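Category: Play Library / Minutes and Reports

Metham Play Library
Minutes of the December meeting, held in the sorting room at 6:30 p.m.
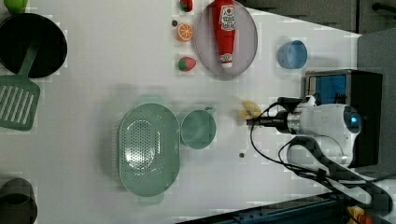
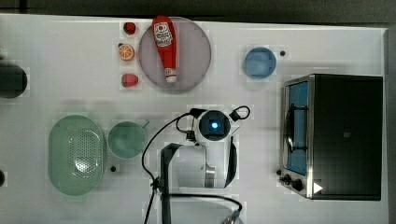

Rosalie Pichler

Present: Lech Nowicki (chair), Ottilie Gruber, Wendelin Hämmerli, Rosalie Pichler (minutes)
Apologies: Ottilie Strebel

1. Minutes of the previous meeting
The minutes were approved with one correction. Under item 4, "Risness branch" should read "Irnance branch."

2. Play kitchen set
Ms. Gruber presented the set proposed for loan to families with children age three and over. Members looked at the pieces on the white table and discussed which should travel together. The red ketchup bottle, the plate, the light blue bowl, the orange slice and the two strawberries were accepted without discussion.

Mr. Hämmerli asked whether the green colander would fit the standard loan box. Ms. Gruber replied that it would if laid flat at the bottom with the smaller pieces on top. The chair asked that the packing order be written on the inside of the lid.

The toaster oven was discussed at length. Mr. Hämmerli considered it too bulky for families who come by bus. Ms. Pichler noted that borrowers at Risness had asked for an oven more than once. It was agreed that the oven be cataloged as a separate item, to be borrowed with the set or alone.

Agreed: The set to be listed under "Pretend Play, Kitchen."
Action: OG to write the contents card. WH to find a box for the oven.

3. Cleaning of returned items
The present instruction sheet does not say how toy food is to be cleaned. Ms. Gruber proposed warm water and mild soap, with air drying on a rack before anything goes back in its box. Agreed.
Action: RP to revise the sheet and send copies to both branches.

4. Loans and budget
The chair reported 1,181 loans for the year to date and 184 member families. The balance stands at $3,400. Mr. Hämmerli asked that new shelving at Irnance be considered before any further purchases. The matter was deferred until Ms. Strebel can attend, as she holds the quotations.

5. Labels
Labels on the older boxes are peeling. Ms. Pichler is to order 2 rolls of the wider kind. Existing numbers will be kept.

6. Other business
Mr. Hämmerli asked that the sorting room table be cleared at the end of each session. Noted.

The meeting closed at 7:50 p.m. The date of the next meeting will be sent to members by the chair.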